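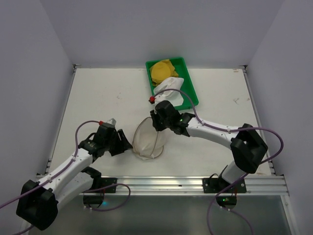
Two-arm station, laundry task: one piece of fabric between the arms, two cloths in the green tray.

Fulo Robotics Club: Frequently Asked Questions

Last updated 9 July 2022

Who can join?
Any student at the school in grades 9 through 12. You do not need to have taken a programming class. New members can start at the beginning of either semester. If you want to join in the middle of one, talk to Nantana Thaweesak, the club advisor, and she will tell you if there is a group you can fit into.

What does the club work on?
The main project is called Jemomora. The goal is to get a pair of robot arms to pick up items of cloth, straighten them out and put them in a tray. Students control the arms by hand first, record those runs, and then use the recordings to train a program that tries the same thing without a person steering.

Why cloth?
Cloth is hard for robots. A block has the same shape every time you pick it up. A shirt does not. The club spent its first year stacking blocks and the members voted to try something more difficult.

When and where do you meet?
Tuesdays and Thursdays after school in Room 46, next to the wood shop. Meetings end at 5:30. The late bus leaves from the front entrance at 5:45.

How much does it cost?
Dues are $60 a year. This covers safety glasses, a club shirt and a share of the parts budget. Fee waivers are available through the main office and the club does not see who has one.

Do I need my own laptop?
No. The club computers have everything installed. If you bring your own, it needs to run Linux, and we can't promise help with the setup.

What will I do in the first month?
New members do the safety sheet, then learn to start up and shut down a station. After that you practice moving one arm, then both. Most people find two arms awkward at first. You will also learn how to label a recording and how to throw out a bad one.

How many recordings do you need?
The target for each task is 500 good runs. A run is good if the item ends up in the tray and neither arm hits the table. Runs where the item gets dropped and picked up again are saved in a separate folder. Please do not mix the two.

Can I bring in clothes or cloths from home?
Yes, if they are clean and you do not need them back. Small items work best. No zippers, metal buttons or beads, as these can get caught in the grippers. Put them in the donation box by the door and not directly on a station.

What are the safety rules?
Long hair tied back, no loose sleeves, no hands on the tabletop while the arms have power. One person stays at the stop button at all times. If a cable looks like it is rubbing or pulling, stop the arms and tell an officer. Do not re-clip cables yourself until you have been shown how.

Does the club compete?
Yes. We go to the Zendska Student Robotics Day each November. Teams get two attempts at a task and the better score counts. We also give a short talk there, and any member may sign up to help with it. Travel is by school bus and requires a permission form.

Is there a limit on team size?
The competition team has eight students. Everyone else can still work on the project and attend as a visitor.

I missed a meeting. What should I do?
Read the notebook on the shelf above the printer. Each group writes down what it changed and what it left unfinished. If you plan to miss more than two in a row, let your group know.

Does this count for class credit?
No, but hours can be used toward the school's service requirement if you help at the middle school open house or the summer workshop.

Who pays for the equipment?
The arms were bought with a grant from the Rattanakul Fund. Smaller parts come out of dues and the spring bake sale.

How do I sign up?
Pick up a form outside Room 46 or from the main office. It needs a parent or guardian signature. Return it to Ms. Thaweesak before your first meeting.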